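Forum index > Buildings and Fit-out > Lighting and acoustics
Topic: Two-level open room, ribbed ceiling – where does the light go?

hakom_rin
Posted Jul 23, 2020
We took over the open unit at Hakomside and I have to put together a lighting plan for the lower floor. White walls, white ribbed ceiling, mezzanine around the upper part with black metal railings. Existing fittings are a mix of round ceiling lamps and rectangular fluorescents. The work is bench work at white tables, mostly small objects on paper. Complaints so far are glare and tired eyes by late afternoon.

I borrowed a meter and took readings at table height. Best table 643 lux. Worst table, close in under the mezzanine, 400. 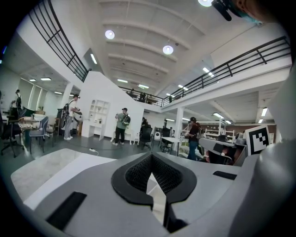

My first thought was to add fittings under the mezzanine slab and leave the main ceiling alone. Shigeru Tamura, who holds the lease, would rather replace everything with one type. Budget covers one or the other. Opinions?

latelgate_jy
Replace nothing yet. 400 is usable for general bench work. If people are complaining of glare you have a contrast problem, and more light under the mezzanine will not fix it. What color temperature are the round lamps and what are the fluorescents? Mixed sources in one room are tiring on their own.
– Junpei Yokoyama

hakom_rin
No labels that I can read from the floor. The rounds look whiter to me than the tubes but I have no way to measure it.

CaoimheNC
I disagree with Junpei on the 400. It depends on the size of the parts and the age of the people. For small parts I would want nearly 1,000 on the task and I would get it with local lamps. Leave the ceiling for background.

The ribs matter too. Shallow beams across a ceiling give you bands if a linear fitting runs parallel to them and sits up between them. Run any new linear fitting across the beams, or drop it below them.

latelgate_jy
Local lamps over a white table with white paper on it, in a room where the complaint is glare. No.

CaoimheNC
Local lamps from the side, diffused, dimmable. I did not say a spotlight.

matsuda_bench
What is the floor? Everyone here is arguing about the ceiling. We had the same complaints at the Cloltstead workshop and half of it came up off the floor.

hakom_rin
Gray, glossy, easy to clean. I had not considered it. 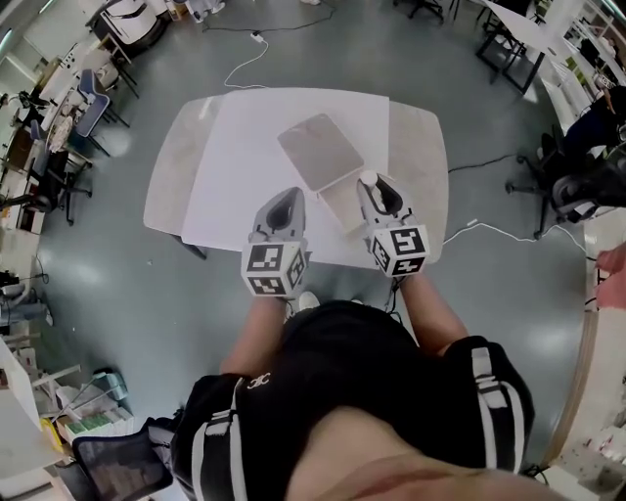 Table finish is the other thing I left out of my first post. The tops are hard and wipeable with rounded corners, and we put a large sheet of white paper over them so that small parts don't slide and marks come off with the sheet. The paper covers most of the top and leaves a strip of bare tabletop at each end, and the floor past it shows the overhead lights as reflections. A pinkish-beige tray on white paper has low contrast before you even get to the lamps. So I suppose matsuda_bench has a point, and possibly Junpei too.

matsuda_bench
Cheapest test first. Swap the white paper for mid-gray matte on one table. Put a matte mat on the floor on the far side of it, where people look when they lift their eyes. Leave it a week and ask the same people again. While you are down there, move any cable that crosses the floor before you lay a mat on top of it.

latelgate_jy
Agreed on the gray paper. I would skip the mat. Edges curl, and someone catches a foot.

matsuda_bench
Beveled edge, taped. Ours has been down since November and has not moved.

CaoimheNC
Gray paper lowers the reflected light on the vertical faces of the parts. You will lose some of what the white sheet was giving you from below. Take a reading with the meter held vertically at the near edge of the table, facing the far side, before and after. If it falls a lot you are back to side lamps.

r_shibata
Coming at this from the money side. I had a quote of 1,749 to swap a similar mix for one type of flat panel, fitting only, no access equipment. With a two-level room you may need a tower for the part that is open to the upper ceiling. Ask for that as a separate line. Mine was not separate and the final bill was higher.

hakom_rin
Useful, thank you. I will do gray paper on two tables, one at 643 and one at 400, with vertical readings at both as Caoimhe describes. Mat at the first table only. The quote for the panels can run in parallel, with the tower as its own line.

latelgate_jy
Change one thing at a time. Paper first, mat the week after. Otherwise you won't know which one did it.

hakom_rin
Fine. Paper goes down first.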